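Materiais de Acabamento - Apontamentos da aula 5
Madeira maciça em tampos: colagem, movimento e manutenção

1. Porque se colam tiras

Uma tábua larga, tirada de um só tronco, tende a empenar. A madeira ganha e perde água com o ar da sala e fá-lo de forma desigual: quase nada no sentido do comprimento, bastante no sentido da largura. Num tampo feito de tiras estreitas coladas lado a lado, cada peça continua a mexer, mas os movimentos distribuem-se e o conjunto mantém-se mais plano. O ácer é muito usado neste tipo de tampo pela cor clara e pelo grão fechado.

Na oficina de Kivstead, Taner Keskin orienta as tiras com os anéis alternados sempre que a madeira o permite. Há quem prefira todas viradas para o mesmo lado. As duas práticas aparecem nos manuais e no exame aceita-se qualquer uma, desde que justificada.

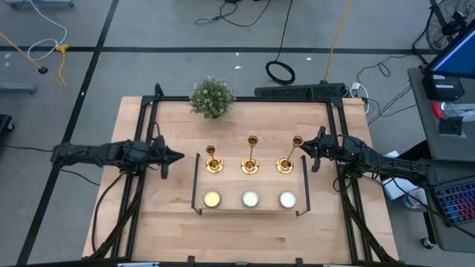

Fig. 1 - Tampo claro em tiras de ácer, visto de cima.

2. Fixação à base

O erro mais comum nos trabalhos do ano passado foi aparafusar o tampo à estrutura sem folga. Se a base é metálica, praticamente não acompanha o movimento da madeira, e o tampo acaba por abrir numa junta. Usam-se furos oblongos, abertos no sentido da largura, com anilha larga. O parafuso central pode ficar fixo; os restantes têm de poder deslizar.

No exercício para março, considerem um tampo com 1439 mm de comprimento e 70 cm de largura. A folga calcula-se sobre a largura. Indiquem a espécie escolhida e o coeficiente que usaram, com a fonte. Quem entregou a versão de Drosivmont deve refazer o desenho dos furos.

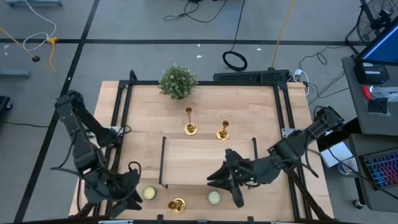
O acabamento decide quanto tempo o tampo demora a reagir à humidade. O óleo penetra e repara-se por zonas, o verniz forma película e protege mais, mas um risco fundo obriga muitas vezes a lixar tudo. Em qualquer dos casos aplica-se o mesmo número de demãos na face de baixo - é o passo que mais se esquece. A direção das tiras também conta na hora de lixar: com tiras horizontais, como no tampo da segunda figura, a lixa corre da esquerda para a direita e volta, nunca na perpendicular. Termina-se com grão 200 antes do óleo.

3. Manutenção

Limpar com pano pouco húmido e secar logo. Renovar o óleo quando a água deixar de formar gota. Manchas escuras junto a peças de ferro são, em geral, reação dos taninos, mais frequente no carvalho do que no ácer.

Leitura para a próxima aula: Christos Katsaros, caderno Tisevach, capítulo sobre juntas coladas. Há cópias na reprografia. Tragam o desenho da base à escala e uma amostra de madeira já lixada.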